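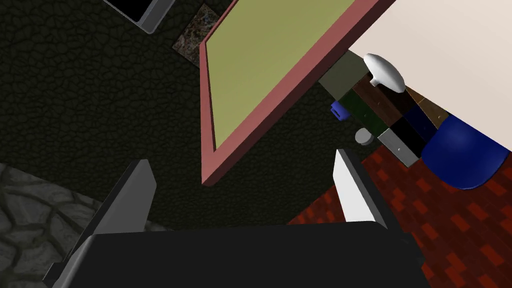

Mester Training Center
Handout 4: Gripper Setup on the Two-Arm Cell
Instructor: Kolbrún Thoroddsen

Scope
These notes cover the simulated cell used in the first lab. Students set up the wrist view before any arm motion is programmed.

1. Wrist view
Open the gripper fully. Both fingers must show in the wrist view, with the gap between them clear. If one finger is missing, reload the tool file and check the mounting angle.

2. Arm positions
Switch to the body view. Bring both grippers in toward the white table - the right one may be placed close to the laptop, while the left one stays over open floor. Save this pose as 536. 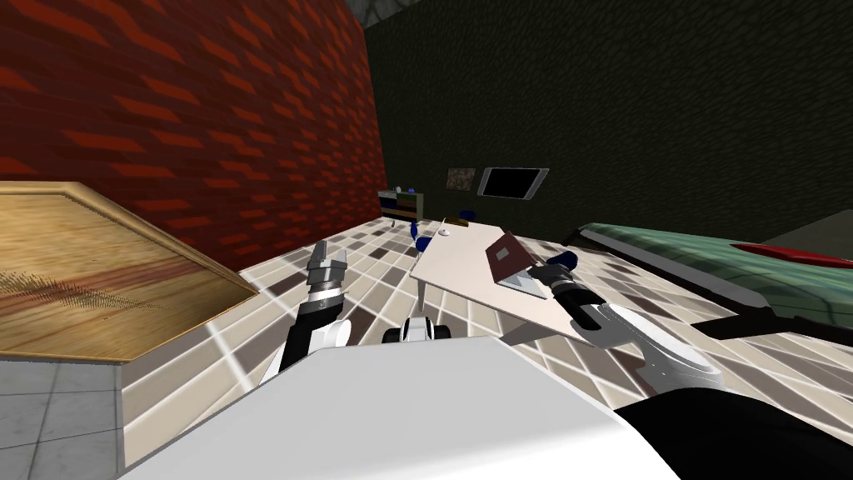
3. Routine checks
Run the open and close cycle 12 times on each side. Record any finger that stops short. After 3 faults, stop the cell and notify Jerome Bautista.

Lab records are due November 23, 2023.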